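3 January 2021

Sourdough rye, batch 2, and I'm cross with it already. Fed the starter last night with 40 g of the Kinby wholemeal and left it on the shelf by the boiler, and by breakfast it had climbed the jar and sunk again, so I'd missed the peak by hours. Used it anyway (of course I did). Dough was 310 g rye, 266 g water, salt as usual. Far stickier than the August loaves – I think the new bag is milled finer, but I've no sieve here to check.
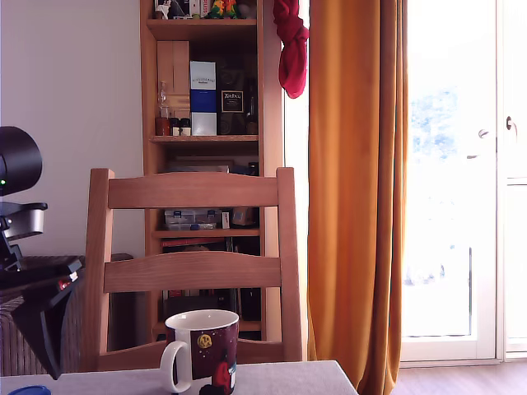
The mug at the table, tea first and dough second.

Shaped it with wet hands and got it into the tin without swearing much. Akua reckons I should stop trying to shape rye at all and just spoon it in like porridge, and after today I'm inclined to agree. Smell was good though, apples and a bit of vinegar, none of that nail varnish whiff we had in the autumn.

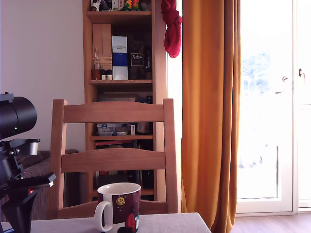
Proving is where I always lose my nerve. I want to see pinholes all over the top before it goes in, and I got a few down one side and then put it in too early! Crumb is tight along the bottom with a gummy line you could draw with a ruler. Top half is lovely. Ate two slices with far too much butter while writing this up.

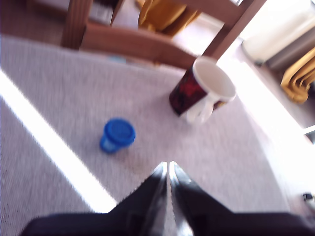 Bożena Jakubowski: Your gummy line could be cutting too soon, you know. Leave the next one wrapped for a full day, then tell me if it's still there. And hold back a spoonful of the water if the flour's finer.

Will try both. Starter fed again, jar moved off the boiler shelf.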